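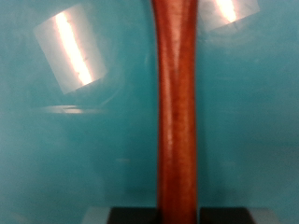

Holzgriff, rotbraun. Mein Thema heute.

1/ Seit Juli räume ich Omas Gartenhaus in Gasitz aus und bin jetzt offiziell im Werkzeug-Kaninchenbau. Hilfe!

2/ Leinöl, Leute. Dünn auftragen, einziehen lassen, Rest abwischen, am nächsten Tag nochmal. Meine Finger riechen seit 9 Tagen nach Malkasten (ich mag's ja).

3/ Linnea Isaksson schwört auf 300er Papier zwischendurch. Ich hatte nur 240er da, ging auch.

4/ Ölige Lappen bitte nie zusammengeknüllt liegen lassen, die können sich selbst entzünden!! Flach ausbreiten, draußen trocknen.

5/ Morgen ist die Harke dran.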